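*Actualizado en junio de 2019*

# Cómo preparar una nota de seguimiento sobre un puerto en disputa

Esta guía explica cómo montar una nota de seguimiento sobre una obra portuaria que dos países ven de manera distinta: uno la presenta como comercio y el otro como amenaza. Sirve para estudiantes de relaciones internacionales, periodistas locales y personal de navieras o aseguradoras que tenga que informar a un jefe con poco tiempo. No hace falta acceso a información reservada. Todo se hace con fuentes abiertas, una hoja de cálculo y un mapa.

Como caso de práctica se usa la ampliación del puerto de Habte, en la orilla norte del canal de Kisari. El gobierno que lo explota habla de una terminal de contenedores. El vecino del sur sostiene que el calado nuevo solo tiene sentido para buques de guerra. El método es el mismo para un aeródromo, una carretera fronteriza o un cable submarino.

## Antes de empezar

Se necesita lo siguiente:

- Una hoja de cálculo con una pestaña para hechos y otra para declaraciones.
- Un visor de imágenes de satélite gratuito que permita elegir la fecha.
- Acceso a un servicio de posiciones de buques (AIS). La versión gratuita de cualquiera de ellos basta para comenzar.
- Los avisos a los navegantes de los dos países ribereños.
- Los pliegos de contratación de la obra, si se han publicado.

Para el caso de Habte, los pliegos están en Seltgate, el portal de licitaciones del país del norte. El buscador es lento y no reconoce las tildes, así que conviene buscar por número de expediente.

## Paso 1. Escribir la pregunta

La nota tiene que responder a una pregunta que quepa en una línea. «¿Qué pasa en Habte?» no sirve. «¿Podrá la dársena este de Habte recibir buques de apoyo naval antes de que acabe septiembre?» sí sirve, porque tiene un lugar, una capacidad y un plazo.

Escriba la pregunta en la primera celda de la hoja y no la cambie a mitad del trabajo. Si aparece otra más interesante, abra otra hoja. Las notas que salen mal suelen empezar con una pregunta sobre obras y terminar con una opinión sobre la política exterior de un país entero.

## Paso 2. Separar hechos y declaraciones

En la pestaña de hechos va lo que puede comprobarse sin creer a nadie: una grúa que aparece en la imagen de satélite, un contrato adjudicado, un aviso que cierra una zona a la navegación. En la de declaraciones va lo que alguien dice, aunque sea un ministro y aunque parezca evidente.

Cada fila lleva las mismas columnas:

| Columna | Qué se anota |
|---|---|
| Fecha del suceso | Cuándo ocurrió |
| Fecha de la fuente | Cuándo se publicó |
| Lugar | Dársena, muelle o coordenadas |
| Fuente | Enlace y copia guardada |
| Fiabilidad | Alta, media o baja |
| Comentario | Una frase como máximo |

Las dos fechas importan. En Habte, la prensa del sur publicó como novedad el cierre de la bocana meses después de que saliera el aviso a los navegantes. Quien solo apuntó la fecha del artículo colocó el cierre después de las maniobras navales y dedujo una relación que no existía.

Guarde siempre una copia de la página. Los portales oficiales mueven documentos sin avisar y los comunicados de defensa se corrigen a veces el mismo día.

## Paso 3. Leer los pliegos

Un pliego de obra es aburrido y dice más que una rueda de prensa. El de la dársena este tiene 107 páginas, y casi todo es cláusula administrativa. Lo que interesa está en los anexos técnicos. Busque estos puntos:

- **Calado de proyecto.** Compárelo con el de los buques que se dice que van a entrar. Un calado generoso no prueba un uso militar: los portacontenedores grandes también lo necesitan.
- **Carga admisible del muelle.** Indica qué grúas y qué vehículos puede soportar.
- **Suministro eléctrico y de combustible.** Depósitos enterrados, tomas de alta potencia o tuberías separadas de la red comercial merecen una fila propia.
- **Cerramientos y accesos.** Un segundo perímetro dentro del puerto es un dato que debe anotarse, sin interpretarlo todavía.
- **Entidad que paga.** Mire la partida presupuestaria, no solo el organismo que firma.

En este caso la obra se adjudicó a Stostberg, una constructora con experiencia en diques y ninguna obra militar conocida. Eso se apunta como hecho. Que por ello la terminal sea puramente civil es una deducción, y todavía no toca.

Si el pliego está en un idioma que no domina, traduzca los anexos con una herramienta automática y pida a alguien que lea el idioma que revise únicamente las cifras y las unidades. Los errores graves casi siempre están ahí: metros por pies, toneladas por metro cuadrado por toneladas totales.

## Paso 4. Revisar las imágenes de satélite

Elija una imagen anterior al inicio de la obra y guárdela como referencia. Después descargue una por mes, siempre con el mismo encuadre y la misma escala. Los cambios se ven mejor pasando de una a otra con rapidez que poniéndolas juntas.

Con la resolución gratuita se distinguen diques, rellenos, explanadas y buques grandes. No se distinguen vehículos sueltos ni el tipo de carga. Si una cuenta en redes afirma que en una imagen de ese tipo se ve un lanzador, anótelo como declaración de fiabilidad baja y siga adelante.

Tenga cuidado con la marea. En Kisari la diferencia entre pleamar y bajamar deja al descubierto una franja de fango que en varias imágenes parece un relleno nuevo. Consulte la tabla de mareas para la hora de paso del satélite antes de escribir que el puerto ha crecido.

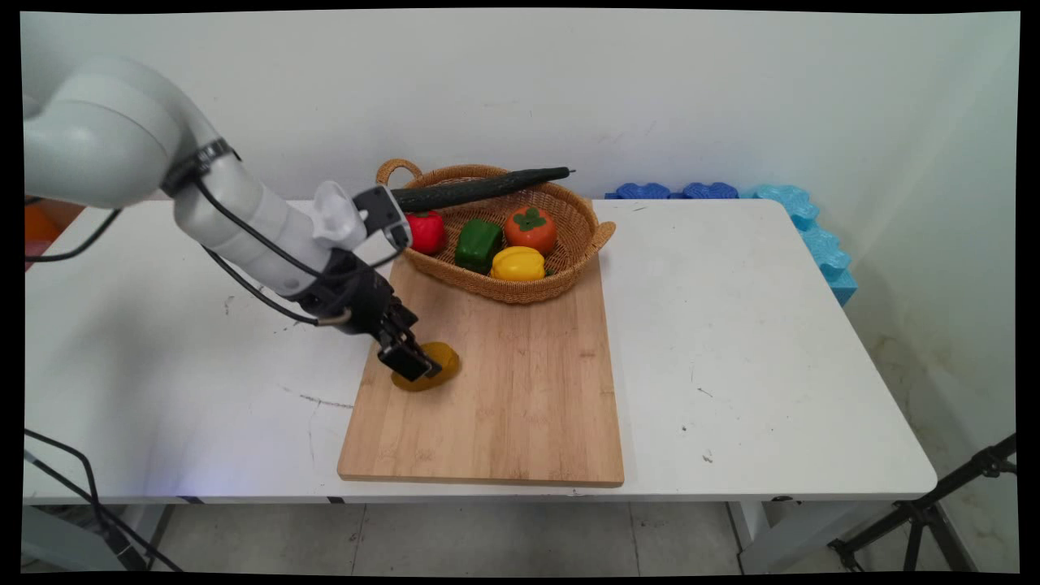
Cuando falte un mes por nubes, deje la fila vacía y escriba «sin imagen». No rellene el hueco con lo que debería haber pasado. Si el mes que falta es importante para la pregunta, pruebe con imágenes de radar, que atraviesan las nubes, aunque cuesta más leerlas y exigen algo de práctica con zonas conocidas.

## Paso 5. Seguir el tráfico

Dibuje en el servicio AIS un recuadro que cubra la bocana y el fondeadero. Anote las entradas y salidas durante un periodo fijo, con el tipo de buque y el puerto anterior. Para una nota corta basta con dos semanas; para una comparación seria, el mismo periodo del año anterior.

Conviene recordar tres limitaciones:

1. Los buques de guerra no están obligados a emitir y muchas veces no lo hacen.
2. La cobertura de las antenas de tierra falla lejos de la costa, y un barco que desaparece puede estar simplemente fuera de alcance.
3. El tipo de buque y el destino los escribe la tripulación. Hay campos sin actualizar y hay campos falsos.

Por eso la ausencia de señal no se apunta como hecho. Se apunta «sin señal entre tal hora y tal hora», con el nombre del servicio consultado.

Anote también los remolcadores y las dragas. En una obra portuaria dicen mucho del ritmo real de los trabajos — bastante más que los comunicados de avance.

## Paso 6. Poner en orden las posiciones de cada parte

Abra la pestaña de declaraciones y agrúpelas por país y por organismo. Un ministerio de transportes y uno de defensa del mismo gobierno pueden decir cosas distintas, y esa diferencia suele ser útil.

Para cada parte, responda por escrito a lo siguiente:

- Qué dice que ocurre.
- Qué dice que teme o que quiere.
- Qué ha hecho además de hablar: protestas formales, patrullas, sanciones, recursos ante un tribunal.
- Qué base jurídica cita. Copie el artículo del tratado y léalo entero.

El último punto se salta a menudo. En las disputas sobre estrechos y canales naturales casi todos los comunicados citan la libertad de navegación, pero no siempre se refieren al mismo régimen. El paso inocente por el mar territorial y el paso en tránsito por un estrecho usado para la navegación internacional tienen reglas diferentes. Si las dos partes citan normas distintas, la nota debe decirlo en una frase.

## Paso 7. Redactar

La nota completa no debería pasar de dos páginas. Un esquema que funciona:

1. **Respuesta.** La contestación a la pregunta del paso 1, con el grado de confianza.
2. **Hechos principales.** Cinco como máximo, cada uno con su fecha y su fuente.
3. **Posiciones.** Un párrafo por cada parte, de extensión parecida.
4. **Lo que no se sabe.** Meses sin imagen, anexos no publicados, buques sin identificar.
5. **Indicadores.** Qué habría que ver para cambiar la respuesta.

Use las mismas palabras para el mismo grado de certeza en toda la nota. Si «probable» significa una cosa en el primer párrafo, no puede significar otra en el último. Muchas redacciones tienen una escala propia; si la suya no la tiene, escríbala al pie.

Evite los adjetivos prestados. «Provocación», «bastión» o «salida estratégica» vienen casi siempre de un comunicado. Si la palabra es importante, póngala entre comillas y diga quién la usó.

Un ejemplo de respuesta aceptable para el caso de práctica:

> Es poco probable que la dársena este de Habte pueda recibir buques de apoyo naval antes de que acabe septiembre. El dique está cerrado, pero el dragado interior sigue en curso y el suministro de combustible no se ha licitado. Confianza media.

## Paso 8. Mantener la nota al día

Ponga en el calendario una revisión mensual y limite el trabajo a los indicadores del último apartado. Si ninguno ha cambiado, añada la fecha de revisión y deje el texto como está. Si cambia uno, corrija la respuesta y conserve la versión anterior en la misma carpeta, con su fecha en el nombre del archivo.

Para Habte, los indicadores que usamos son la licitación del combustible, la retirada de las dragas, la apertura de la bocana en los avisos a los navegantes y cualquier cambio de titularidad del muelle en Seltgate. Este último hay que mirarlo a mano, ya que el portal no envía alertas para expedientes cerrados.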